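Fandley Tablecloth & Linen Hire -- FAQ

Last updated 2021-09-06. Prices change in January, check back.

How do I book?
Use the form or email Anayeli Becerra. Tell us date, venue, table sizes. Phone is ok too but email is faster.

What's the minimum order?
2 cloths. Yes really, just 2.

Do you do big events?
Yes. Our biggest so far was 3,895 pieces incl. napkins. Anything over 2,000 pieces, please give us as much notice as you can.

What size do I need?
Measure the table. Length, width, height. Add the drop you want to both sides -- people forget it's both sides. Not sure? Send the measurments and Eliseo Robles will work it out for you.

Are they ironed?
Pressed and folded. Fold lines will show a bit. Steam them once they're on the table, low heat.

White or ivory?
White looks cooler, ivory warmer. Ask for swatches, they're free. Don't mix the two on one table. 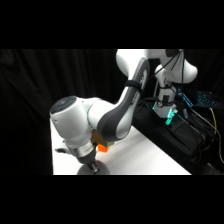
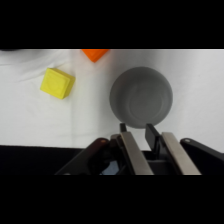
Can I get the Bralia weave in other colors?
Not right now. Bralia is white only. The Anine range comes in sage, navy and rust.

Do I wash them before returning?
Please don't. Shake off the crumbs, put them in the bag we sent. If they're damp let them dry first, otherwise mildew, and then we have to charge you.

What about wine? Candle wax?
Wine is fine, we deal with it. Wax usually comes out. Burns and cuts don't, so those are charged at replacement cost.

Is there a deposit?
$100, refunded once everythng is checked in. Give it a week.

Do you deliver?
Yes, to Arriaga and nearby. Further out, ask for a quote. Pickup from the shop is free.

I ordered the wrong size, help
Call us right away. If it's in stock we'll swap it, no fee. Not on the morning of the event though -- the van's already out.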